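Memory not detected after swapping modules in an older Dell desktop

Asked by Sadia Bukhari
Tags: desktop, memory, no boot
Viewed 708 times

I have an older Dell desktop that I use for scans and bookkeeping. Last night I replaced the two original memory modules with two used ones from Sandum. The machine powers up, the fans spin, the screen stays black and the power button blinks amber. With the old modules back in, it boots as before.

What I have tried:
Both new modules together, same slots as the old ones
One new module alone, first slot
Clearing the settings with the coin cell out for ten minutes

The label on the new modules gives the same size and speed as the old ones, but the tail end of the code is different (an R where the old ones have a U). They went in without much force. Is the board rejecting them, or am I seating them wrong?

3 answers

Prasetyo Purba
Accepted, 137 points

The letter is your problem. In that position U means unbuffered and R means registered. Registered modules are made for servers and workstations. Most ordinary desktop boards will not start with them, even when the module fits the slot and the size and speed match. Reseating will not change this. Look up the service manual for your exact model and see which type it lists. If it says unbuffered only, return the modules and order the U type.

When the replacements come, the procedure is:

Shut down, unplug the cord, hold the power button for five seconds.
Lay the case on its side, cover off, and touch bare metal on the chassis.
Open the latches at both ends of the slot. Some boards have a latch at one end only.
Hold the module by its short edges and match the notch to the key in the slot. The notch is off center, so it goes in one way.
Press down on one end, then the other, until the latches close on their own. If you have to push a latch shut by hand, the module is not all the way down.
Fill slots in the order printed in the manual. The first two slots side by side are often not a pair.

Comment from Sadia Bukhari: Manual says unbuffered, non-ECC. Sandum will take them back. Thanks.

Mattes Steinbach
4 points

Clean the contacts with a pencil eraser. Worked for me on a Hollmann tower in November.

Comment from Prasetyo Purba: Eraser crumbs end up in the slot and the rubber is abrasive. Isopropyl alcohol and a lint-free cloth if they are dirty. It will not fix a wrong module type in any case.

Puspita Liew
22 points

Agree with the accepted answer. Two additions from doing a batch of these.

Clearance. On some Dell cases the drive cage or a cable sits over the end of the slots and stops the near latch from opening fully. Swing the cage out or unplug the cable first, and write down where it went. If you are also changing the processor, do it before the memory. There is more room for your hand, and you can leave the socket frame open until the new chip is in. Do not touch the inside of an empty socket.

Testing. Start with one module in the first slot listed in the manual. Once it boots, power off, unplug and add the second. Then run a full memory test overnight before you trust the machine with your books. One clean pass is the minimum, and with used modules I let it do four.

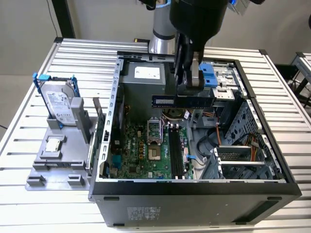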